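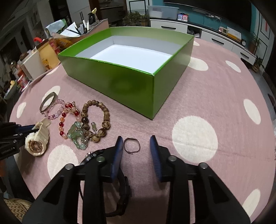 Pulseras, relojes y la caja verde, antes de guardar nada.

Llevo desde March sin escribir en este blog, perdón, desde marzo (cambio de idioma todo el día y los meses se me mezclan). En estos meses he trabajado casi solamente en una pregunta: ¿cuánto mejora una política aprendida por imitación si en las demostraciones se usan las dos manos de manera desigual? Es decir, una mano recoge y la otra espera, o ayuda, o trae la pieza siguiente.

La tarea es la de guardar accesorios en una caja sin tapa. Parece muy sencilla y por eso la elegí. Las demostraciones se hacen con pinzas de mano, y la política recibe la vista de la muñeca y la apertura de los dedos. No uso ninguna cámara fija. Al principio tenía una, pero con ella el modelo aprendía la posición de la caja sobre la mesa y olvidaba mirar los objetos.

Lo difícil de la joyería es que casi todo son anillos. Una pulsera de cuentas no tiene una forma propia: se abre, se cierra, se enreda con la pieza vecina. Un reloj tiene una parte rígida y otra que se dobla. Y una pieza fina de metal ocupa tan pocos píxeles entre las dos almohadillas que el codificador visual, con la resolución que yo tenía en primavera, casi no la distinguía de una pinza vacía. Pasé dos semanas pensando que el error era de la política, y el error era de la entrada.

El método, que en mis notas se llama Nininell, tiene dos etapas. Primero se entrena un clasificador pequeño que solo contesta si hay algo agarrado o no, mirando el recorte entre los dedos a resolución completa. Después su salida entra en la política como un canal más, junto con la imagen reducida. Con esto la política deja de volver a la mesa a buscar una pieza que ya tiene. Era el fallo más frecuente y también el más feo de ver, porque la pinza se abría en el aire y lo soltaba todo fuera de la caja.

Para comparar usé Pedent, la variante sin el canal de agarre, con los mismos datos y el mismo número de pasos. En la prueba con piezas conocidas, Nininell guardó bien el 61 por ciento y Pedent el 59. La diferencia es muy pequeña y no me atrevo a llamarla mejora. Reconozco que esperaba bastante más. 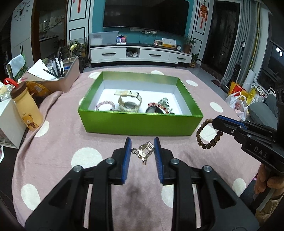
Después de ver esos números repasé los episodios con calma, uno por uno, y encontré algo que la media esconde. En las piezas gruesas las dos variantes se portan igual, y alguna vez Pedent es incluso más rápida. En las piezas delgadas de metal, como los clips de pelo, Nininell suelta mucho menos fuera de la caja. Pero pierde en otra parte: cuando las dos pinzas sostienen algo a la vez, el clasificador de un lado se confunde si el otro brazo entra en su campo de visión, y entonces la política duda y se queda quieta encima de la caja. Ahí se pierde casi toda la ganancia.

También probé con otra tela en la mesa. La de lunares es más difícil de lo que creía, porque un lunar claro justo debajo de los dedos se parece bastante a una pieza clara. Con una tela lisa los falsos positivos bajan, pero no quiero resolverlo así. Las mesas de las casas tienen dibujos y migas y de todo.

Lo siguiente será entrenar los dos clasificadores juntos, con un intercambio de información entre el lado izquierdo y el derecho. En el código la rama se llama Gwynne y de momento solo compila – ya es algo. Me falta decidir si el intercambio se hace antes o después de reducir la imagen. Antes es más caro, y mi tarjeta gráfica ya va muy justa de memoria.

Si alguien ha probado algo parecido con objetos flexibles, que me escriba en los comentarios, por favor. Sobre todo me interesa saber cómo etiquetáis el momento exacto del agarre, que yo todavía lo hago a mano y tardo muchísimo.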